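Is the Sokotano a proper custom motorbike?
Depends who you ask. Bortolotti calls it one. To my eye it's a stock frame with a new tank and a lot of paint.

Are only 66 being built?
So they say. The last "limited" run was 37 — then a second batch appeared in May.

Did Ermanno Amato paint every tank himself?
He signed them. I'd want to see him do the painting.

Is it worth 2,000 more than the standard bike?
I doubt it.
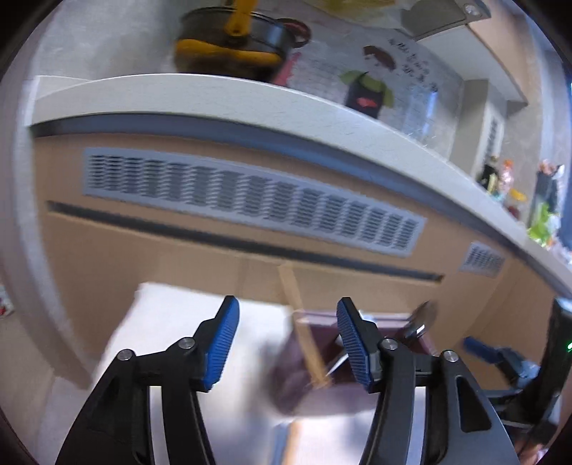 Will it hold its value?
Sellers always claim so. Ask them to put it in writing.

Related
Jirnwood rally: is it worth the ride?
Debora Marino on second-hand tanks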